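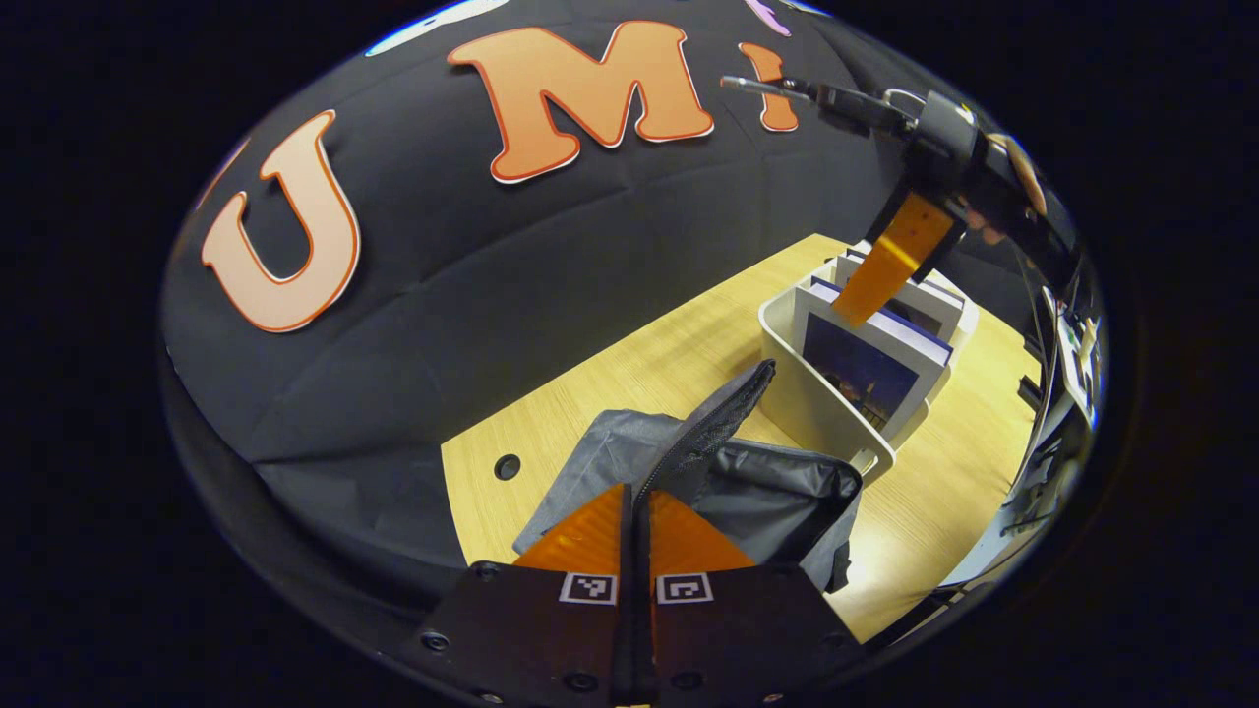
**Figura 1.** Letras recortadas de color naranja, con contorno blanco y rojo, sobre tela negra.

### 3.2. Legibilidad de rótulos a distancia

La prueba se realizó en febrero en la biblioteca municipal de Murnska. Participaron 60 lectores adultos, que leyeron 16 palabras cortas desde el fondo de la sala. Se registraron 2.518 respuestas válidas; las emitidas fuera de plazo se excluyeron del análisis. Los rótulos con contorno doble se leyeron con menos errores que los de contorno simple, sobre todo en las letras M y N. En Havov, con luz lateral, la diferencia fue menor y no alcanzó significación. El efecto del tamaño se trata en el apartado 3.3.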